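小积木堆叠的稳定性与配色记录
课程实践报告

一、选题

我们小组做的是小木块的堆叠。题目看起来简单,最初的想法来自设计基础课上的一次讨论:同样大小的木块,叠成一摞以后,人会先注意颜色还是先注意它歪不歪。Vlasta Skála 认为是颜色,Libor Havlíček 认为是歪斜,两个人没有争出结果,后来就定成了这次报告的题目。

二、材料

木块是从 Miditz 买的散装件,一袋250块,有红、黄、绿、蓝几种颜色。表面刷漆,棱边略微磨圆。同一袋里的木块尺寸并不完全一致,有的面稍大,有的稍小,用手摸不出来,叠在一起才看得出。我们没有挑选,抽到哪块用哪块。

桌面为白色哑光,用久了有些划痕和磨痕,对摆放没有影响。桌上有一个黑色方框,我们把它当作堆叠的范围,整摞木块的底面必须完全落在框内,压线的不算。

三、做法

每次叠四块,从下往上放,放好以后不再用任何东西去扶正。颜色顺序事先写在纸条上,抽签决定。每摞放好以后记录三项:颜色顺序、底块在方框里的位置、整摞往哪一边偏。偏斜只用眼睛判断,分为“不偏”“略偏”“明显偏”三档,由两个人分别写,写完再对。

全部记录一共128摞,分6次做完。前两次的记录表格式不统一,后来由 Libor Havlíček 重新誊抄,其中几行的底块位置已经认不清,留了空白。

四、结果

1. 偏斜大多是逐层积累的。第二块放偏一点,第三块往往沿着同一个方向继续偏,到顶上就比较明显。相邻两块错开但上下方向相反的情况也有,这样的整摞看上去反而比较直。

2. 底块在方框里的位置跟偏斜没有看出关系。放在正中的摞和靠角的摞,三档的比例接近。不过靠角的摞更容易被评为“明显偏”,两个人的意见也更容易不一致。我们怀疑方框的边给了眼睛一个参照,这一点没有单独做对比。

3. 颜色有影响,主要影响判断。相邻两块同色时,接缝不容易看清,错开的部分会被当成一整块的形状。相邻两块颜色反差大时,一点点露出来的边都很显眼,例如黄色从绿色旁边露出一条细边,记录的人几乎都会写上。

4. 红色放在最底下时,大家普遍觉得整摞“稳”,绿色放在最底下时这样写的人少一些。这一项是写在备注栏里的,不是正式指标,仅供参考。

下面这一摞,顺序从下往上是红、黄、绿、绿,底块偏在方框的左上部分,整摞越往上越向左偏,记为“略偏”。

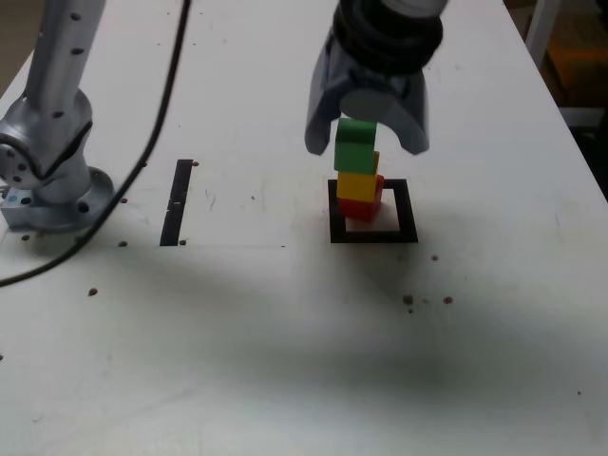
Rajeshwari Pisharody 看过初稿后提出,两块绿色相邻的摞应该单独列一张表,不要和四色各异的摞混在一起算,否则第3条的说法只能算印象。她还问我们有没有让不知道顺序的人来评。这个没有做,两位记录人都看过纸条。

按照这个意见,我们把同色相邻的摞挑了出来,重新对了一遍两个人的评档。不一致的情况确实集中在这一类里,具体数字见附表二。

五、不足

木块尺寸没有逐块测量,所以分不清偏斜是放的时候造成的,还是木块本身大小不同造成的。三档的界线也比较含糊,“略偏”用得太多。光线没有固定,木块的影子有时落在方框里,对判断有没有干扰不清楚。

如果继续做,打算先用卡尺把木块量一遍,按尺寸分组,再把底块位置固定在方框正中,只改变颜色顺序。蓝色木块这次抽到的很少,下次需要单独补。

附表一:128摞原始记录
附表二:同色相邻摞的评档对照

2026年4月19日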